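Sorting and Storage in a Shared Workroom
Project report, second-year Design for Everyday Spaces
Submitted Apr 30, 2020

1. Background

The workroom on the ground floor of the Dolen building is used by four course groups. Small parts are kept in bins on the worktop along the wall, and flat items and offcuts tend to be left wherever the last person was working. Our group was asked to look at how things are put away at the end of a session and to suggest changes that would cost very little.

We did the main part of the work in March. The budget was 30 pounds, which ruled out new furniture.

2. What we recorded

We listed every loose item on the worktop and the table at the end of each session for two weeks. The full list came to 1558 entries, many of them the same item turning up again. Of these, 457 were things that already had a proper bin and had not been put in it. The rest were mostly flat pieces and small blocks with no place of their own.

3. The wall side

The bins stand below a white box fixed to the wall, with a white cable running off from each end. We had first thought of putting a shelf at that height. The cables go straight across where the brackets would need to be, so we dropped the idea and kept everything at worktop level.
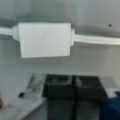 Fig. 1. Dark bins side by side below the wall box and its cables.

Dark bins are hard to read from a distance. People told us they looked into two or three before finding the right one, and that when they were in a hurry they used the nearest. We tried labels on the front face, but these were soon hidden by other things standing in front. Labels on the rim lasted better – you see them when you lean over to drop something in.

We also changed the order of the bins so that the most used ones were nearest the table. This took seven minutes and made more difference than the labels did.

4. The table

The table was the harder part. A flat panel takes up a lot of room when it is left lying at an angle, and small blocks end up beside it and get forgotten. We marked out a strip at the back with tape from the Vimimberg shop and asked people to stand or stack flat pieces there. Blocks were to go in a shallow tray.

The tray was used from the first day. The strip was used for the first week, then people began to work on top of it.
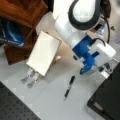

Muñoz wrote on our draft that a taped strip only works while the table is half empty, and that flat pieces would be better in an upright rack at the end, even a rack made of card. We agree with this. Derkanlow sells a cheap letter rack that would do, although we had already spent the money by then.

5. Results

In the last week the number of items left out of their bins had dropped by a little under half. Flat pieces hardly changed. We did not measure how long tidying took, which we should have done from the start.

6. What we would do next

Keep the rim labels and the new bin order. Replace the taped strip with an upright rack. Ask each group to clear the table before the bins, as the bins fill up with odds and ends when it is done the other way round.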